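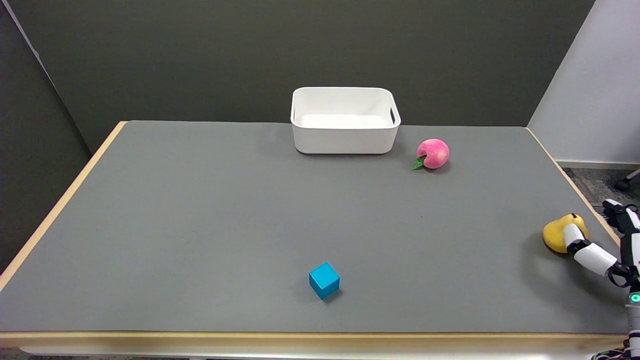
Chapter 6

Limited Editions and the Price of Scarcity

Before you start

You will need your notes from Chapter 2 on the difference between an original, a multiple and a reproduction. If you skipped that chapter, go back to it. Almost every muddle in this one comes from people using "print" to mean two things at once.

Key terms: edition, edition size, artist's proof, open edition, giclée, certificate, secondary market, cancellation.

Walk into a gallery in any market town and you will find a picture on the wall with a pencilled fraction in the bottom margin. The lower number says how many impressions the publisher has promised to make. The upper number says which of them you are looking at. Next to the fraction there is usually a signature, and next to the picture there is usually a price that is a good deal higher than the price of the same picture in the poster rack by the till.

What are you paying for? The usual answer is scarcity. This chapter asks you to doubt that answer, or at least to hold it up to the light before accepting it.

6.1 Where the number came from

Numbering began as a practical matter. A copper plate wears. Each time it is wiped, inked and run through the press, the fine lines lose a little of their depth, and drypoint, with its fragile raised burr, wears faster than anything else. An early impression could be rich and velvety while a late one from the same plate looked grey and tired. Buyers had good reason to ask how far into the run their sheet had been pulled, and a printer who stopped before the plate gave out was protecting the quality of the work.

Even then the number was a rough guide. Sheets were hung or stacked to dry, shuffled, and signed in whatever order they came to hand. The sheet marked first may not have been the first off the press. Students are often surprised by this, and dealers do not hurry to mention it.

Now consider an inkjet reproduction of a painting. The painting is photographed or scanned, the file is corrected, and the file is printed on paper or canvas. Nothing wears out. The last print can be as good as the first, and if the printer's inks have been changed in between it may well be better. The limit on the edition is a decision made in an office. It is a perfectly lawful decision, and plenty of honest publishers make it and stick to it. But the physical reason for the number has gone, and the number has stayed.

Check your understanding: why would a buyer in the age of copper plates care about the size of an edition, and does the same reason apply to a print made from a digital file?

6.2 A case to think with

The Adbridge Gallery sold framed prints of landscape paintings by mail order. Its best-known subject was a river scene called Warnunora, issued in an edition of 400 on paper. The leaflet described it as "strictly limited". So it was, on paper. The same picture was also issued on canvas, in a separate edition with its own numbering. There was a smaller size, numbered again from the beginning. There were artist's proofs, publisher's proofs and something called a presentation proof, none of them counted in the 400. In June the gallery added a calendar.

Nobody lied. Every certificate was accurate about the edition it belonged to. A collector who owned a numbered sheet did own one of 400, provided you read the small print and agreed that a picture on paper and the same picture on canvas were different things. Most customers had not been asked whether they agreed.

Look again at the wording. "Strictly limited" tells you that a limit exists. It does not tell you what is being limited. When you read a phrase of this kind, in a leaflet or a museum shop or a charity auction, try to finish the sentence: limited to how many, in which sizes, on which materials, by whom, and for how long?

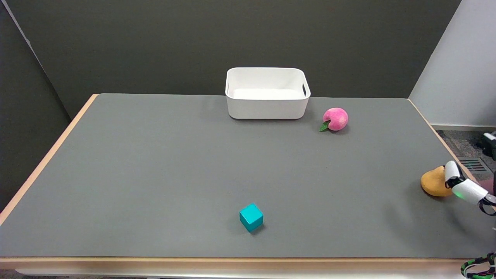 The last of those questions matters more than it seems. With a traditional edition the plate could be cancelled, usually by scoring lines across it, so that any later impression would show the damage. Some publishers today say that they delete the file. You may believe them. You cannot inspect a deletion in the way that you can inspect a scored plate, and copies of files have a habit of turning up on other drives.

6.3 The certificate

A certificate of authenticity is a statement by the seller about the thing being sold. It is worth as much as the seller's word, and the thick cream card and the embossed seal add nothing to that. This is not an argument for throwing certificates away. A good one gives the title, the process, the paper, the edition size, the number of proofs, the year and the name of the printer, and all of those can be checked against other records. A poor one gives the title and a paragraph about treasuring the work for generations.

Be wary, too, of the "current value" sometimes printed on the back. It tends to be the publisher's own retail price, raised as the edition sells through. A price at which a firm offers something is different from a price at which an owner has managed to sell it. For the second kind you need auction results, and for a great many decorative prints the auction results are thin or missing altogether. The frame often fetches more than the sheet inside it.

6.4 Does any of this matter?

You may feel that it does not. If somebody enjoys a picture over the mantelpiece, the fraction in the margin does no harm, and there is a kind of snobbery in telling people that what they love is only a reproduction. That is a fair objection and we shall come back to it in Chapter 9, where we look at taste and at who gets to be rude about it.

But enjoyment and investment are two separate claims, and they are usually sold in the same breath. A buyer who was promised only pleasure has had what was promised. A buyer who was told that the print would "hold its value" was told something about the future, and is entitled to ask how the seller knew. In our experience the question is seldom answered directly.

Activities

1. Find an advertisement for a limited edition print, online or in a magazine. List every fact it gives about the edition. Then list the facts you would need and have not been given.

2. Write to a publisher or gallery and ask what happens to the file or plate once an edition is complete. Bring the reply to class, or note how long you waited for one.

3. Using the sale records of an auction house near you, find 2 prints that were first sold as limited editions. Compare the hammer price with the original price. Remember to take off the seller's commission, and to allow for the rise in prices generally.

4. Rewrite the phrase "strictly limited" as it was used in the Adbridge leaflet so that a customer could not misunderstand it. Would you still want to print the result on a leaflet?

Section 6.5 deals with signatures: those made by hand, those printed with the image, and those added by an autopen.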